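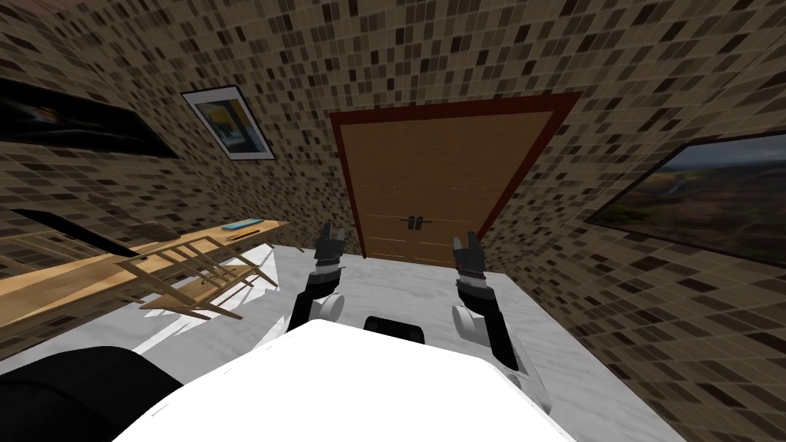

So I finally caved and paid for a month of Jukgate, the robot simulator from Estness that half my feed has been going on about since January. The hobby plan is $115, and for that you get the two-armed robot, a bunch of furnished rooms and 855 little tasks to throw at it. I went straight for the doors, of course! My own code has never met a door it liked.

First impressions – I'm having way too much fun. Setup took me one evening (mostly waiting on the download, our internet is awful) and the controls made sense by the second cup of coffee. I love that you look out from the robot's own body, with the arms reaching out ahead of you. It makes lining up the grippers feel a bit like parking a car from the driver's seat. The rooms are prettier than they need to be, too. Someone over there really likes hanging paintings.

Gripes? The help pages are thin, and the double doors have these tiny handles that I kept fumbling for. I also tried the Horska add-on, which is supposed to smooth out the arm motion, and I couldn't tell much difference on my old laptop. Maybe on a better machine.

I've logged some 2,633 tries so far and I'm renewing for another month. Next up is the drawer pack.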